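Health Care | Workplace

Last updated in November

The night shift at Cornum's Tullton clinic starts at 7 p.m., and for years the people on it missed the staff meetings, the flu shot sign-ups and most of the thank-yous. Supervisors worked days. So did the people who picked award winners.

Last spring the clinic moved its nominations to paper cards, left in a box outside the pharmacy. Any of its 148 employees can fill one out. The first round brought in 134 cards, and more than half named someone who works nights - lab techs, front desk clerks, the cleaning crew.

Winners get a paid shift off and their card read aloud at both shift changes. The program costs the clinic around $3,000 a year, mostly in coverage.
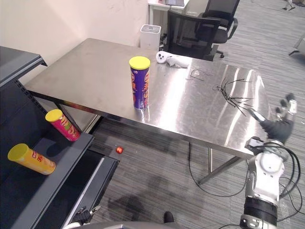

Not everyone liked the change. Some nurses felt the old plaque meant more, and it still hangs by the elevators. Managers at Deltine, the sister clinic across the river, tried an online form first and got 3 replies in a month. They switched to cards in the fall and now empty the box before the evening handoff.

We use cookies to improve your visit. By continuing to browse, you accept our cookie policy.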